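Vukley early access – is it worth going in now?
Posted by saltmarsh_kev, 2023-12-05
226 replies · 438 likes · Share

saltmarsh_kev
I've put 60 hours into Vukley since it came out in May, and I'm starting to think I've been had. For anyone who's missed it: it's a puzzle roguelike from Tura, you're sealed in a shifting tower, and every floor is a shape-fitting problem with a timer and something nasty coming up the stairs behind you. The first ten floors are great. After that I keep seeing the same rooms with the colours swapped. The store page says "endless procedural floors". I don't believe there's much procedure going on. Has anybody got evidence either way before I tell my mates to buy it?

grommet
There's loads of variety past floor 20. You're probably restarting too often and only seeing the early pool.

saltmarsh_kev
I've been past floor 20 more times than I'd like. It's the flooded cistern, the bell room, the flooded cistern again, then a lift. Same drain in the same corner every time.

pellworm
Kev's right about the cistern. I kept notes for a week and it's one layout, sometimes mirrored. The water level changes and that's your lot. What bothers me more is the patch notes. Every month they say "improved floor generation" and every month I get the same drain. If you've improved it, tell us what you changed.

grommet
It's early access, though. They've said the big generation rework is coming with the Fadari update.

pellworm
They said that in the summer as well. Fadari was meant to be a whole new biome, then it was "a region", and in the last post it was "a set of floors". By the time it's out it'll be a rug.

tincture_of_moss
I'm going to stick up for it a bit. The actual handling of the pieces is the best I've played. You pick up a wedge and it has some weight to it, and when you chuck one down the stairwell at the Warden and it catches him in the knees, that is a very good moment and I don't care how many times I've seen the cistern. I paid less than a takeaway for it. Could it be better? Yes, obviously. But some of you talk as if you've been robbed in the street.

saltmarsh_kev
The handling is fine. I never said it wasn't. My problem is the word "endless" on the thing they're selling.

hob_and_kettle
Does anyone play it on a handheld? Thinking of getting it for train journeys.

tincture_of_moss
It runs all right, but turn the shadows off. The text on the inventory screen is tiny and there's no setting for it. Rotating pieces on the sticks takes some getting used to as well.

hob_and_kettle
Tiny text is a no from me then. Ta.

dunnock
Can I ask about co-op? The trailer shows 4 players in one tower and I can't get it to hold on to more than two. Third person joins, we get a floor or so in, then they drop and all their pieces vanish. Support told me to check my router. My router is fine with everything else in the house.

pellworm
It isn't your router. Same here, on two different connections. I'd also like to know how that trailer was made, because in it everyone's timer reads the same and I have never once seen that happen in a real game.

grommet
We got a full group going last night with no drops at all, for what it's worth. Host was wired. The timers were out, I'll give you that.

dunnock
Host here is wired too. So that's one working group and a shrug. I'll stick to solo until there's a fix with a version number on it.

saltmarsh_kev
What about the Ó Riain mod? I keep hearing it sorts the room pool out.

tincture_of_moss
It adds new rooms and they're good. It also breaks the daily run, and you can't take it out halfway through a save. Back up your folder first.

pellworm
I tried it. Better cistern than the official one, I'm sorry to say – it's got a second way out. But I'm wary of recommending a game on the strength of what somebody else has bolted on for free. If the rework turns up and it's real, I'll change my review. Until then it stays at thumbs down.

grommet
Thumbs down on a game you've kept notes on for a week. Right.

pellworm
How else would I know it was the same room?
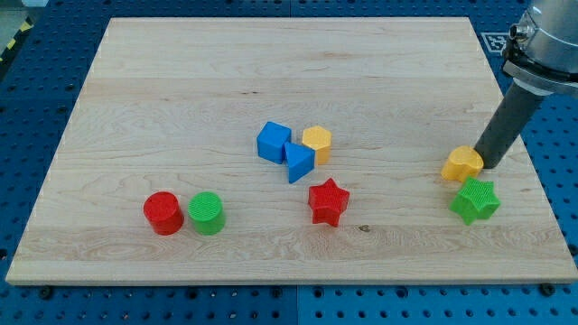 quillon
Been reading this before buying and I think I'll wait for Fadari. One thing I can't work out from any of the above: does the timer carry over between floors, or do you get a fresh one each time? If it carries over I'm out whatever they do with the rooms.

tincture_of_moss
Fresh one each floor, but it gets shorter the higher you go. There's a relaxed mode in the options that switches it off, though you don't get any unlocks.

quillon
No unlocks at all? Hm. On the wishlist it stays.

Back to top · Contact the moderators · © Forum members, posts remain the property of their authors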